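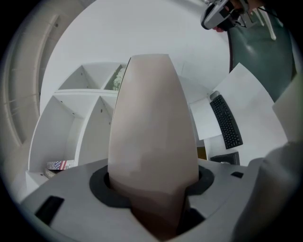 Figure 2. Open shelving next to a work surface, Carkstead office.

3.2 Open shelving and the things people keep near their desks

We had gone into the Carkstead visits expecting to write mostly about desks, and it took us a while to see how much of a working day is really arranged on the shelves beside them. Of the 268 shelf units we recorded across the three sites (Allgate, Kilevholm and Carkstead), a good many held very little in the way of work material, and what they did hold was often dear to someone. The white cubby unit in Figure 2 is a nice case: a small box with an American flag pattern sits on the bottom shelf, on top of a flat tan item, while the keyboard, the mouse and the sheets of paper are all over on the desk. We came to call this a quiet split – paper stays where the hands are, and keepsakes drift toward the cubbies.

Zwane's earlier study of home offices found much the same drift, though in rooms where people had far more say over their furniture. Our participants mostly worked with what they were given, and we were touched by how firmly they still made room for a favorite box or a bit of greenery. Several told us they would sooner give up a drawer than a shelf they could see from their chair.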